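Does a sell-on clause cover a loan with an obligation to buy?

Posted in: Transfers and registration

Syahrul Hutapea

I help run the paperwork for Bumden, a semi-professional club. Two seasons ago we sold a left back to Santoso for a fixed fee plus 31 percent of any future sale. The clause in our agreement reads, in full: "In the event of a subsequent permanent transfer of the Player's registration, the Buying Club shall pay to the Selling Club 31 percent of the profit received."

Santoso has now sent him to Brasomano on loan for the season. The loan carries a fee, paid up front, and an obligation to buy if he makes a certain number of league appearances. Their secretary told me by phone that nothing is due to us, because a loan is not a transfer. When I asked about the obligation she said it was conditional and she would look into it. I have had no reply to two emails.

What I need to know:

Is any part of the loan fee ours?

If the obligation is triggered, does the loan fee count toward the sale price when profit is worked out?

Does the percentage apply when the condition is met or when the money arrives?

The word "profit" is not defined anywhere in the agreement. I did not draft it. There is a definitions page, but it covers only the player, the two clubs and "Season."

Retno Wibisono

Taking your points in order, on the wording you have given. Check it against the rules of your own association, which may supply definitions the contract leaves out.

The loan fee by itself. On the text as quoted, probably not yours while the player is only on loan. The trigger is "a subsequent permanent transfer of the Player's registration." A loan moves the registration for a limited time and it reverts at the end. A clause intended to catch loan income normally says "temporary or permanent" or has a separate line for loan fees. Yours has neither. Santoso's secretary is right as far as that goes.

The obligation. Separate two cases. If the condition is certain or close to certain to be met (one appearance, or a point won after February), there is a fair argument that the parties have agreed a permanent transfer with deferred completion, and that the loan label should carry little weight. If the condition is a real one, such as a high number of starts, then nothing permanent has happened until it is met. You have not said how many appearances are needed. That number matters more than anything else in your post.

The loan fee as part of the price. Once the permanent transfer takes place, you can argue that the loan fee was consideration for it. The argument is stronger if the loan agreement and the purchase terms are in one document, and stronger again if the purchase price is low compared with the loan fee. Suppose a loan fee of 1000 and a purchase price of 4. No panel would accept 4 as the true price. Most real cases sit somewhere in between, and the result depends on the evidence of what the player was worth at the time.

Profit. With no definition, the usual reading is the fee received less the fee Santoso paid you. Expect them to try to deduct agent costs, signing-on payments and possibly wages. Resist wages. Agent costs are argued both ways. Also work out whether any add-ons they have already paid you belong in the cost figure. They probably do, and you should concede that early, as it costs you little and makes the rest of your calculation easier to defend.

Timing. "Profit received" points to money actually received. If Brasomano pays in installments, expect your share in installments, and only after Santoso has recovered its cost. You could propose a proportional share of each installment instead. Some clubs agree to it because it spreads their own payments.

Send one letter, not more emails. Ask for a copy of the loan agreement with the wages blacked out, a statement of the loan fee, and written confirmation of the appearance condition. Give a date for the reply. Say that you reserve your position on the loan fee. Do not claim a sum yet.

Sugeng Halim

Had the same thing with a keeper. They paid in the end, took ages. Clubs always say it's a loan. Just invoice them for 31 percent of everything and see what comes back. I would also ring the player's agent, who will know the appearance number.

Retno Wibisono

I would not invoice at this stage. An invoice for a sum that is not yet due gives them something easy to reject, and the rejection then sits in the file. On ringing the agent, check your association's rules on contact with a player registered elsewhere before doing it.

Valentin Camenzind

I agree with most of the second post and want to add two things about record keeping and one about drafting.

First, track the appearances yourself. The condition will be tied to "appearances," "starts" or "appearances of at least so many minutes," and these produce very different totals by spring. Keep a sheet with the date, competition, whether he started, minute on and minute off, and the source. Use the official match report where there is one. I kept a sheet of this kind for a midfielder we had sold, and it recorded 413 minutes in a period where the other club's letter claimed he had been unused. The letter had counted cup matches out without saying so.

Second, look for the end of the claim period. Some associations set a time limit that runs from the event giving rise to the dispute. If the obligation is triggered in March but the permanent registration is dated July, there may be two possible starting points. Work from the earlier one.

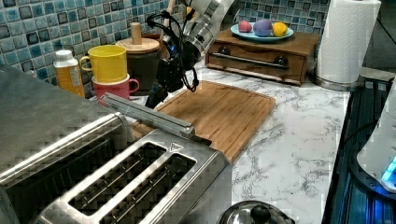 Sell-on wording should be tested against every route by which a player can leave before anyone signs it. Permanent sale, loan with fee, loan with option, loan with obligation, exchange for another player, release by mutual agreement followed by a payment from the next club. I do mine at the kitchen counter in the morning with a printed draft next to the steel toaster, one route per pass, and I write the sum due beside each. A two-slot toaster will get through a fair amount of bread before the exchange route is settled, as it needs an agreed method for valuing the incoming player. If any route gives two possible sums, the clause goes back.

For your next sale, the minimum I would ask for is this:

"Transfer" to include any temporary or permanent transfer of registration, with or without an option or obligation.

"Consideration" to include loan fees, conditional payments, and the agreed value of any player received in exchange.

Permitted deductions to be listed. Anything not listed is not deductible.

The buying club to send a copy of the relevant agreement within a fixed number of days of signing.

Interest on late payment at a stated rate.

The fourth item is the one that would have helped you here. Without it you are relying on the goodwill of the other secretary.

Syahrul Hutapea

Thank you. I have gone back to the announcement on the Brasomano site and it says only "subject to appearances," with no figure. I have started the sheet from the opening match and will send the letter as set out by Retno. Our agreement does have a disputes clause, which I had missed. It is on the back of the signature page and refers to the association's own procedure. I will look up the time limit there.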